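**About us** (updated 5 April 2020)

We're Skaltex. Small shop, two rooms, lots of wood. We make painted wooden cubes for kids, classrooms and anybody else who likes putting one thing on top of another thing. Been at it a good while now. Still mostly cubes.

How it started: a school wanted blocks that would survive a year of five-year-olds. The ones they had were chipped, faded, rolling off the tables. We made them a set, they asked for more, then the school down the road asked. No big plan. The name came later and doesn't mean anything, sorry.

### What we make

The main thing is the Rasel set. 21 cubes, plain colors, rounded edges, one cotton bag. Red, yellow and green are the ones everybody asks for, so those get painted first every week. No letters or numbers on them. People do ask. We like them plain, kids make up their own rules that way.
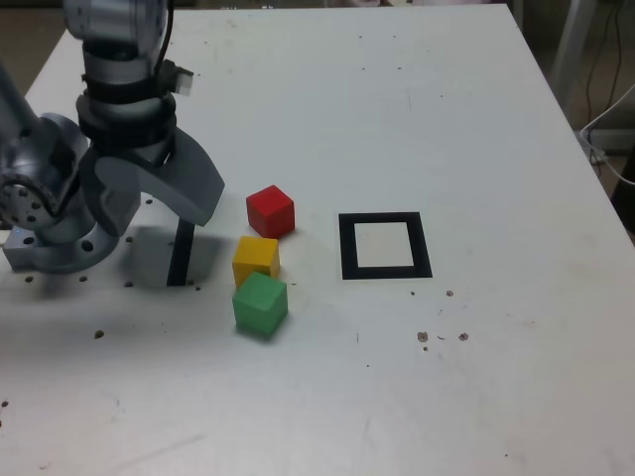
Then there's Ruggiero, the bigger set for classrooms. Comes in a tray with a lid, same cubes, same paint, just a lot more of them. Teachers use it for sorting, for patterns, for "put the green one in front of the yellow one" type games. Also for building towers and knocking them down which is realy what most of it gets used for.

Spare cubes sold singly. Lost one under the couch? Write us, tell us the color.

### How we work

Cut, sand, round the edges, sand again, paint, wait, paint again. Waiting is the slow part. Two coats on everything, three on yellow cause yellow is a pain and shows the grain if you rush it.

We try things out on a plain white table. Line some cubes up, stack them, move them over, look at the colors together. A red that's good on the shelf can look orange next to the wrong yellow. Better to find that out before we've painted 400 of them (February, long story, they're in the seconds bin).

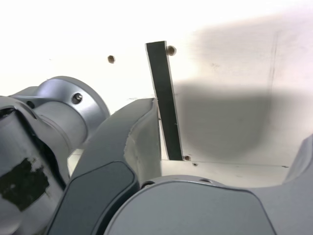
*Dark green strip standing against the white wall.*

Green took us the longest. First one too minty, next one nearly black. The one we use now is plain grass green and we are leaving it alone.

### Where we are

Back half of the Cloltari building, ground floor, side door. Front door is the upholstery people, they're nice but they can't sell you cubes. Parking's on the street. We moved in when the old place got too tight for the drying racks and we've got about 4000 cubes on the racks in a busy month, so yes, it was tight.

Pickups are on hold right now, shipping only. Orders still going out, a little slower than usual. Thanks for being patient.

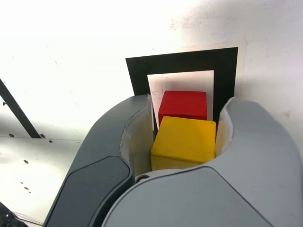

Seconds are still for sale too. Small dents, a drip here and there, colors slightly off. Same wood, same paint, half the price. They go by the pound, mixed colors, no picking. Good for big families and craft tables.

### Schools

If you're ordering for a school just email with how many kids and how many rooms, we'll work out what you need. Can do invoices. Can do a sample bag first, 2 cubes of each color, so you can check them agianst whatever else is in the room.

Care: damp cloth, dry right away. No dishwasher please. Scuffed ones can come back for a repaint, you just pay the postage.

Write to us through the contact page. We read everything, replies usually go out in the evening once the brushes are clean.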